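Cell notebook, two-arm table
10/30/22

Good day on the table! Got both grippers through the service I've been putting off since April, and I am writing it down while I still remember which screw went where.

Started with the left one. Backed off the finger screws, wiped the linkage down with a dry cloth first and then alcohol, and brushed out the grip pads. Pink fuzz everywhere. The crosshatch on the rounded pads catches plush fibers like Velcro, and once it fills up the finger goes slick on anything smooth. I'd been blaming the force setting for weeks. Ten minutes with an old toothbrush and the texture is sharp again. I love a fix like that.

Re-torqued the bracket screws in a cross pattern, same as the Vulitz sheet says. Two of them took a quarter turn, the rest were fine. No threadlocker on the finger screws, please, we swap those too often. Threadlocker on the wrist side only.
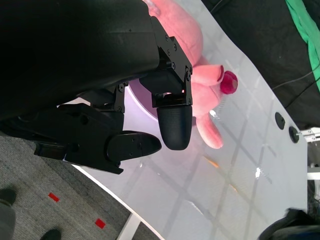 Cable check next. Ran each wrist through its full roll by hand with the power off, then again at 12 percent speed with my thumb on the stop. The old trouble was the loop over the wrist getting tight near the end of travel and giving us the comms dropout. I gave it more slack and moved the tie one joint back. At 90 degrees it now hangs free with room to spare. If anyone shortens that loop because it looks messy I will put it right back.

Then zeroing. Closed the fingers all the way, set zero, opened, closed, read it again. First try it was off by 7 counts on the right gripper, which turned out to be a bit of lint between the faces. Cleaned, repeated, came back clean three times in a row. Write down the zero before you touch anything, I forgot on the left one and had to dig it out of the Isham log.

Wrist camera mounts: snugged up, lenses wiped, hand-eye calibration redone on both sides. The table grid makes a nice quick check afterward because any tilt error shows up as soon as you lay the overlay on the lines.

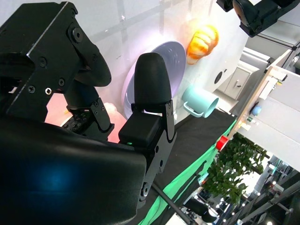
Wrist camera view of the gripper, with plate, bread roll and mug beyond the fingers.

Things I want to try: the softer pads from Lemaire. We have one set in the drawer. They are thicker, so the zero and the tool offset will both need redoing, and I'd like to do one gripper only and leave the other as it is for a fair comparison.

Pick tests after that, with the plush pig and the lavender plate. Kept the grip force at 18 on the right arm, same as before the service, so the numbers can sit next to the old ones.
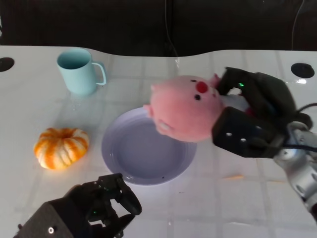 Still open:
Orange marks on the tabletop. Try alcohol, then the Salletti cleaner if that doesn't shift them. Test a corner first.
Label the spare finger screws. Two lengths in one bag, and the long ones bottom out before they clamp.
Copy new zeros and offsets into the shared config, left arm done, right arm not yet.
Order toothbrushes.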